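Robot arm gets its first go at a processor swap

The Undholm workshop has a new evening project, and I've been roped in. Hagos Negash and I are teaching the arm to fit a processor in an old workstation – socket, lever and all.

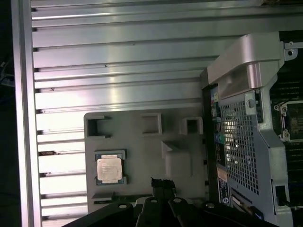 We've spent two evenings on it so far, mostly fiddling with the finger brackets (nine versions, if you include the one I sat on!). Hagos does the code and I do the screws. Next up is the memory, and I can't wait.
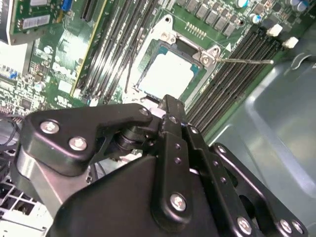 Chaltu Admasu wants to know if it'll manage the cooler too, and reckons we should slow the last bit of the descent right down before anyone tries.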